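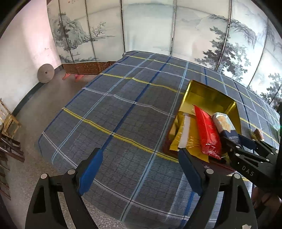 4. Setting up the Clovitura 108 bench scale

Read this section before connecting power. It covers placement, levelling, first start, zeroing and tare. Label printer connection is covered in Section 5.

4.1 Choosing a position

1. Place the scale on a rigid, level table. Folding tables and trolleys are not suitable.
2. Keep the platform clear of walls, cables and neighbouring packages.
3. Keep the unit out of direct sunlight and away from heaters, ceiling fans and air conditioner outlets. Moving air across the platform will cause the reading to drift in the last digit.
4. Leave enough slack in the power lead to turn the scale without pulling on the socket.

CAUTION: Do not lift the scale by the platform. Grip the grey base on both sides.

4.2 Removing the transit screws

The load cell is locked for transport with 2 red transit screws on the underside of the base.

1. Lift off the platform and set it aside.
2. Turn the base on its side. Do not turn it upside down.
3. Remove both screws with the hex key supplied.
4. Store the screws in the clip moulded into the battery cover. They must be refitted if the scale is sent to a Dai service centre.
5. Return the base to its feet and refit the platform.

Note: If the display shows "LOCK" at start-up, one or both screws are still fitted.

4.3 Levelling

1. Locate the bubble level at the front left of the base.
2. Turn the adjustable feet until the bubble sits wholly inside the inner ring. Clockwise raises the corner.
3. Press lightly on each corner of the base. If it rocks, lower the foot on that corner and check the bubble again.
4. Tighten the locking nut on each foot by hand.

Repeat this procedure whenever the scale is moved, including along the same table.

4.4 First start

1. Connect the adaptor to the scale, then to the wall outlet.
2. Check that the platform is empty.
3. Hold the power key until the display lights. All segments are shown, followed by the firmware number. This edition of the guide applies to firmware 513 and later.
4. Wait for the display to settle at 0.000 kg.
5. Leave the scale switched on for 17 minutes before zeroing. If it has come in from a cold vehicle, allow it to reach room temperature first.

CAUTION: Use only the adaptor supplied. Damage from other adaptors is not covered by the Jumedora warranty.

4.5 Zeroing

1. With the platform empty, press ZERO. The zero marker appears at the left of the display.
2. If "Err 2" appears, the platform is loaded or touching the base. Clear it and press ZERO again.

4.6 Setting a tare

Use tare when goods are weighed in a tray, carton or tub.

1. Place the empty container in the centre of the platform.
2. Wait for the stable marker, then press TARE. The display returns to zero and the NET marker appears.
3. Load the container. The reading is the net weight of the contents.
4. To clear the tare, empty the platform and press TARE once more.

Note: Tare reduces the available range. The combined weight of container and contents must not exceed the capacity on the rating plate.

A tare can be stored in memory by holding TARE until the display flashes, then selecting a slot with the arrow keys. Stored values are kept when the power is off. Weigh containers again when a new batch is received, as carton weights vary between suppliers.

4.7 Cleaning

Disconnect the adaptor. Wipe the platform and base with a soft damp cloth and a mild detergent. Do not use solvents, and do not spray liquid onto the keypad.

Section 4 revised Tuesday, October 5, 2021. Technical editor: Guilan Guo, Grestemano.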